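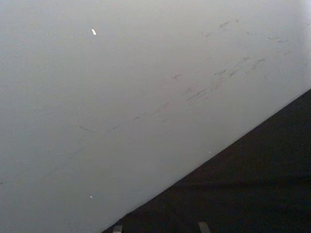 Last changed: 2023-11-23, by me

Thursday, and I am writing this on the bus because I promised myself one entry a day in the notebook and I've already missed four this month. Four! In July I didn't miss any, and I was moving apartments in July.

So, the word count test. For anyone reading along, I'm trying to find out if a daily post goes better with a minimum length or without one. Last week the minimum was 200 words. I hit it every time and hated most of what came out (the one on soup is going straight in the drawer). This week there's no minimum at all, and I wrote two posts I like and one that is 25 words long and is basically a complaint about my knee.

Đạt Chu read the knee one and said he liked it best, which I'm choosing to take as a compliment. He also asked if I'm still keeping the Tresden list. I am! It's the long file of half ideas I started on the train to Tresden, and it has 50 lines in it now. Most of them make no sense to me anymore. "Vekholm, the ducks, ask Mai" is one. I did ask Mai. She has no idea either, though she does remember the ducks.

Tried writing before breakfast on Tuesday. Bad. Tried it right after lunch yesterday and got a whole draft down in one sitting, then lost the last paragraph when Drorkis logged me out. Must copy things into a plain file first. I wrote that same note in here in the spring, with underlining.

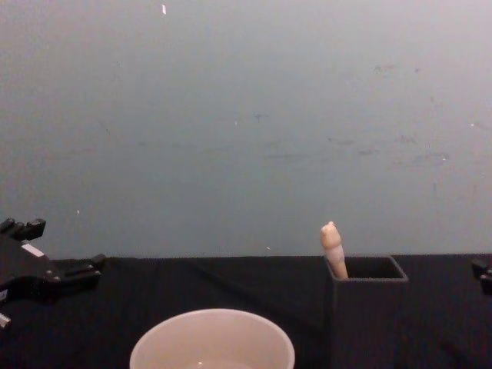

What do I do on a day when there's no time to write a post?

Pick one line from the Tresden list, write three sentences on it, and put it up as it is. Fixing typos is fine, but no rewriting until the weekend.

I'm going to run it that way through next week and see how many I skip. Đạt wants to try the same thing on his own page, so we can compare. The post counter says 2216 since I started, counting the old site, and I'd like to keep it moving even if a few more of them are about my knee.

Still to do: answer the comments from Monday, find the soup photo, cut the Vekholm draft in half.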